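Subject: Re: [verkness-council] Mural scheme, siting rules and the Stullov underpass

On Friday, July 12, 2019, the town clerk's office wrote:

> The draft siting rules for the mural scheme are attached. Comments are
> invited before the item goes back to full council. Please note that
> the wall at the Stullov underpass is still listed, subject to a
> surface report. The upper limit per wall is 3000, including primer
> and top coat, and the list now stands at 17 walls.

Comments on the draft, in clause order.

Clause 2 defines a wall as "any vertical public surface". As worded this takes in the flood barrier and both sides of the footbridge parapet. The parapet belongs to the county and the town has no power to license work on it. I suggest "any vertical surface owned or leased by the town".

Clause 4 requires a clear margin of 30 cm at the foot of each wall. This is workable on Bogdan Street, where the pavement is level. At the underpass the ground falls by more than that from one end to the other, so the clause should say whether the margin follows the ground or is measured from a fixed line. The two readings give quite different painted areas.

Clause 5 (lighting) refers to a schedule that was not attached. Could it be sent to the list?

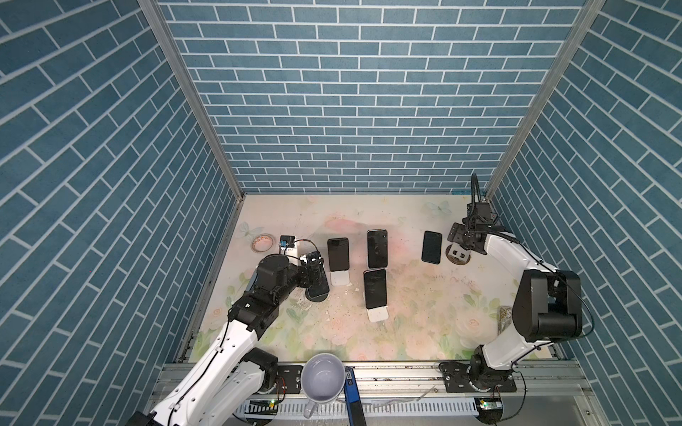
Clause 6 sets the upper limit per wall. The figure was agreed in April on the basis of the smaller walls and does not allow for scaffold hire. Hovix quoted separately for scaffold on the two gable ends, and neither quote appears in the draft. Either the limit should exclude access costs or the gable ends should be taken off the list.

Clause 7 says a mural will be kept for "a reasonable period". The earlier draft said eight years. I would put the number back. Owners of the adjoining buildings were consulted on that wording, and a vague term will be hard to apply if one of them wants to sell.

Clause 9 – removal – gives the town the right to paint over a damaged mural without notice. The artist should have written notice except where the damage is offensive or unsafe. The Verkness byelaw on street signs already has suitable wording and it could be copied across with small changes.

On the underpass: the surface report should cover damp as well as loose render. The north side has been patched at least twice and the patches do not take paint evenly. I have no objection to the site staying on the list until the report is in, provided no artist is appointed to it first.

There are also two numbering errors. Clause 8 refers to 5(c), and there is no 5(c). The appendix is called B on the contents page and A everywhere else.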